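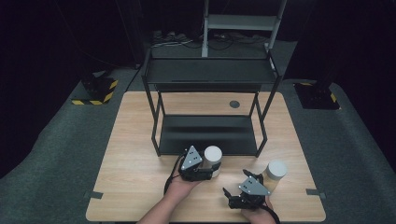 Chapter 4
Getting the Dose to the Person

By now you know how a vaccine trains the body to spot a germ. You have seen how one is tested, and how a health agency decides it is safe to use. All of that is wonderful science, and none of it protects a single person until a dose reaches an arm. So in this chapter we leave the lab and follow the box!

We will spend most of our time in Tratholm, a port town with one large hospital, and in Posgate, a farming district in the hills behind it. Both places set out to give a measles booster to 1,500 schoolchildren in April. They had the same vaccine and the same budget per child. Tratholm reached 90 percent of its children by the end of the month. Posgate reached barely half, and then, with a change of plan we'll look at closely in Section 4.3, caught up before the summer break.

What made the difference? Some of it was distance. Some of it was refrigerators (you will learn more about refrigerators here than you ever expected to, and I hope you come to love them as I do). A good deal of it was paperwork: Posgate's consent forms went home in one language, although many families there read another.

Section 4.1 covers the cold chain, the string of fridges, cool boxes and trucks that keeps a vaccine at the right temperature from factory to clinic. Section 4.2 is on counting and ordering. A vial that holds several doses has to be used soon after it is opened, so a nurse with two children in the waiting room faces a real choice. Section 4.3 takes up the mobile clinic, and Section 4.4 the reminder letter, the cheapest tool in the whole chapter.

Key terms: cold chain, coverage, catch-up clinic, multi-dose vial, open-vial waste

Before you read
Suppose your town has 100 doses and 50 of them must be used by tomorrow evening. Who would you call first, and how would you reach them? Write down your plan and keep it. We will come back to it at the end of Section 4.2.

4.1 The Cold Chain

Most vaccines are fussy about temperature. Too much warmth weakens them, and freezing can ruin some of them outright.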